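Plorance robotics club takes its board game project into the simulator

I spent an afternoon in March with the Plorance robotics club, and I came home wanting to sign up myself (I'm well past the age limit, they checked). The club has 17 students this year, and for most of the season they've been working on one thing: getting a gripper to handle small game pieces without knocking the rest of the game across the table.

If you've been to one of their open evenings you'll remember the old project, the one that sorted bottle caps. This is a lot harder! Caps can land any which way and everybody claps. Game pieces have to stay where they were put, and some of them sit close together on a narrow board, so the fingers have to come in at the right angle or the whole row goes.

The team calls the project Tiltar, after the tilt of the board, which gets changed a little from one run to the next. I asked who came up with the name and got four different answers at once, so I'm leaving that one alone.

Nearly all of the work so far has been done on screen. The students build the table, the pieces and the gripper in simulation, let it try, look at what went wrong and start over. They've set themselves a goal of 1000 logged tries before the regional meet, and when I was there the counter on the wall chart said 900. A couple of the younger members were very proud of that chart - it has stickers.

What surprised me was how long they talk about a single try. I sat with three of them while they went over one view from the gripper's side, looking out across the mat past the fingers. The orange board was between the fingertips with its four round pieces in a line, and the argument was all about the third one, the purple-edged piece with what looks like a 2 on it, because it sits right between the tips. One student wanted to come in lower. Another said the board should be held by its edges and the pieces left out of it completely. The third just wanted a snack. I learned more in those ten minutes than I did in a whole semester of shop class, and I say that as somebody who liked shop class.
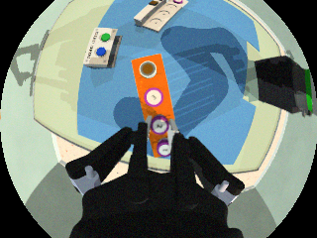

What's next for the club

The big date is the Ranasinghe Cup, the regional meet for school and club teams, where Plorance is entered in the handling category. Each team gets a set of tasks and a fixed amount of time, and points come off for every piece that ends up on the floor. There are no points for style, which one table of students thinks is a real shame.

Before that they need to get the program running on real hardware. Eseo, the repair shop two doors down from the club room, has offered them bench space and the use of its tools in the evenings. The students are raising the money for parts themselves, and the bake sale last month brought in 157 dollars. I bought two lemon bars and I'd do it again.

I asked if they were nervous about moving from the computer to a real table. A few nodded, a few shrugged, and one told me very seriously that real tables wobble. They've already started a list of things to check, and "wobble" is at the top, underlined.

There's an open evening at the club room before the meet, starting at 6:30, and anyone can drop in. You can watch some runs, ask as many questions as you like (I did, and they were patient with me) and try steering the simulated gripper yourself. I gave it three goes. I'm not going to tell you how they went, but the students have offered me a practice slot. New members can sign up at the door, and there's room for a few more in the beginners' group, no programming needed.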